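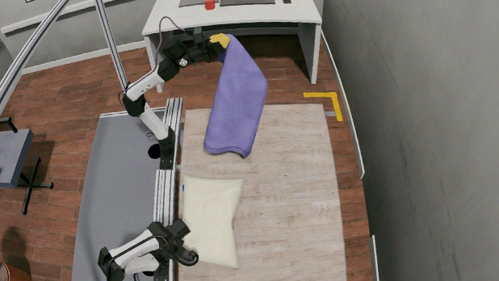 Kallex Two-Arm Teaching Station

Folding a blanket is one of those jobs most of us do without thinking, and it is surprisingly hard to put into written instructions. The Kallex lets you skip the writing. You take hold of a pair of hand controllers, the arms follow along, and every movement you make is saved as a demonstration you can play back, trim or hand over to your training software.

We built it for people who work with soft things – blankets, pillow covers, towels, the odd jumper – and who would like their programmers and their laundry experts to be able to use the same bench. If you can fold it at home, you can show it to the Kallex, and we have tried hard to keep the menus just as friendly.

Ways to teach

Remote control: sit at the controllers, up to 4 metres from the bench, and drive both arms together or park one and work with the other. A foot pedal starts and stops the recording, so your hands stay where they are.

By hand: press the release button on the wrist and the arm goes light enough to guide with your fingers. It's lovely for slow, careful moves, like finding the corner of a hem.

Practice bench: the station comes with a simulated version of the workspace, driven by the same controllers. Plenty of our customers do their first week entirely on screen, and a dropped corner there costs you nothing but a reset.

What's in the box

Two arms with grippers
Two hand controllers and the foot pedal
Spare gripper tips
Skurville recording software, including the practice bench
Bench rails and mounting hardware

Good to know

Each demonstration can run up to 300 seconds, and the station stores 200 of them before you need to move any to another drive. The whole kit weighs 238 kg packed, so please have a second person and a pallet jack handy on delivery day.

Both arms can be mounted along the same side of the bench, leaving the other sides open for loading. If you'd prefer them facing each other, add the Restrepo rail set to your order and mention the colour of your bench trim when you do.

Orders placed before noon are confirmed the same afternoon. Jundeson looks after service and spare parts, and their team is very happy to talk through your space before you buy.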